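Halus (desktop arm)

Halus is a simulated yellow robot arm I've been building at home since July, long before I dared cut any real parts! It practices on colored cubes. 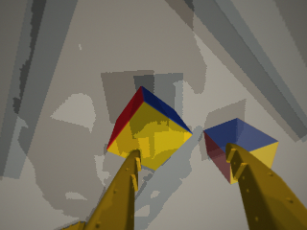 Halus test scene: the two fingers and a pair of cubes

I gave it a white-topped table and a plain room (the clock was my one luxury), and the whole thing runs off an old laptop.
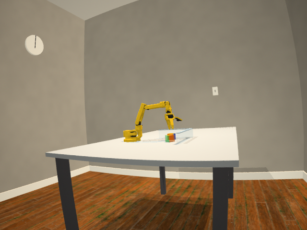 My first version, Flulen, took 600 tries to learn one grasp, so I rewrote the finger control.
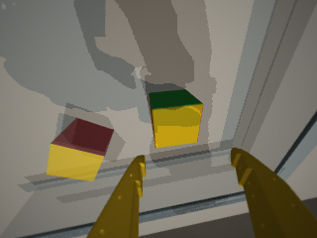 Cubes beyond and beside the open fingers, May 2018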